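4.2 Getting in the door, and what people did with our questions

I should say up front that I had planned to run this study as a set of formal interviews, with a recorder on the table and a guide of 27 questions that I was very proud of. By the end of the first month in Turau I had stopped bringing the guide. Most of the people I wanted to talk to worked split shifts at the Desmet packing plant, slept in the middle of the day, and had already been surveyed by the county, by the school district and by a church group that never came back with the results. They were polite about it! But they'd learned to give short answers to people with clipboards, and my first few transcripts read like phone calls to the electric company.

What changed things was the bus. The plant shuttle picks up behind the old Zaltano grocery at 4:40 in the morning, and Bình Mạc, who was my co-researcher and had worked two seasons at the plant himself, suggested I just ride it. So I rode it (badly, half asleep, with a thermos that leaked on my notes). People talk on that bus. They talk about rent, mostly, and about who is sending how much home, and about whether the cousin who moved to the coast is really doing as well as he claims. I asked permission before writing anything down, and I left out anyone who said no or who seemed unsure.

I ended up with 15 households that agreed to longer conversations, usually in the kitchen and usually with kids coming in and out. Eleven of them stayed with us through December. The four that left did so for the reasons you'd expect in a town like this: two moved for work, one family doubled up with relatives in another county, and one just got tired of me, and told me so kindly.

The money diaries were Ulla Hovland's idea. Each household got a small notebook and wrote down what came in and what went out, in whatever language and whatever style they liked. Some people drew columns. One grandmother wrote hers as letters to her sister. Between them the diaries hold 1,050 entries, and I have read every one more than once, which has given me strong opinions about the price of diapers. Stijn Geerts and I coded them separately and then sat down to argue. We argued most about the word "loan." When a neighbor covers your gas bill and you watch her kids for two weekends, is that a loan? Our diary keepers wrote it up both ways, sometimes in the same notebook, so we kept both codes and let them overlap. 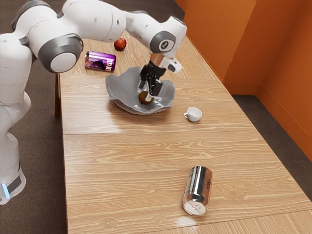
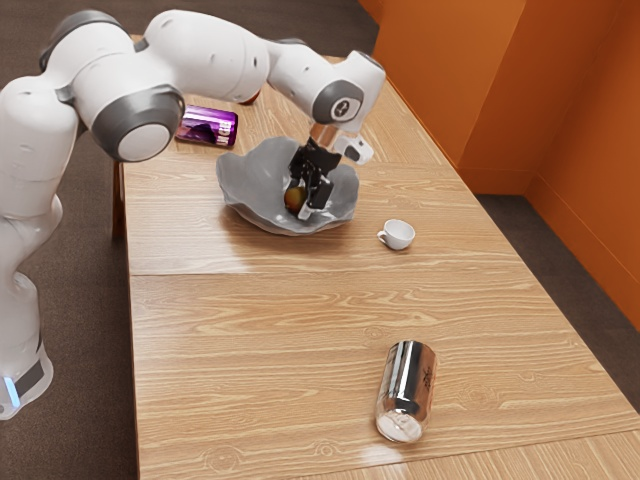
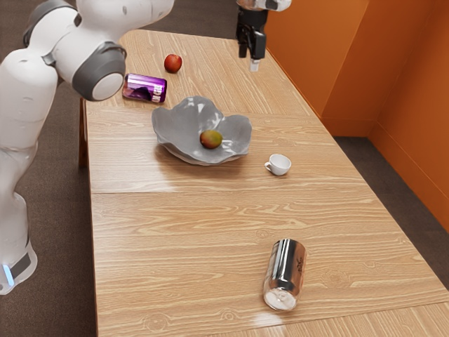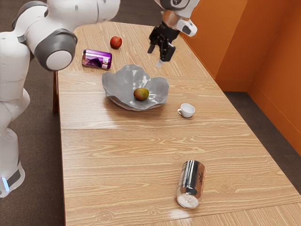 Figure 3. Simulated white robot arm at a long wooden table, four views.

I want to stay on that overlap for a bit, since it ended up carrying a lot of the argument in Section 5. The standard way to study borrowing among low-wage migrant families is to ask how much they owe and to whom. I had that question on my guide too (number nine). Almost everyone answered "nothing." Then the diaries came back, and the same people had money and favors moving in all directions, every week of the season. I don't think anybody was hiding anything. For them, owing was something you did with the Fondunum, the savings circle that meets in the back of the laundromat and keeps a real ledger with real due dates. What passed between neighbors had other names. "Helping out" was the common one, and a couple of people wrote "my turn."

Olga Rivadeneira, who read an early draft, pushed me hard on this. She thought I was making it all sound too cozy, and she was right. There are women in these notebooks who were on the helping end for months and very rarely on the other one. One of them stopped answering her door in the evenings. Another wrote the same neighbor's name down so many times that she switched to an initial. When I brought this up in her kitchen she laughed, and then she asked me not to use the initial either, so I haven't.

I also have to say something about my own place in all this. I speak Spanish well and the other languages at the plant hardly at all, and it shows in who ended up in the sample. Bình did the Vietnamese conversations alone, and we talked them through afterward from his notes. That means I am leaning on his ear for tone in a way that I'm not leaning on anybody's for the rest. Hendrik Lambrechts suggested swapping in a second interpreter to check the notes. We talked about it with the families and they didn't want a stranger reading them, so we left it there.

The households got a grocery card each month and a copy of their own diary back at the end. Several asked for the copy before they asked about the card. One man told me he was going to show his to his landlord.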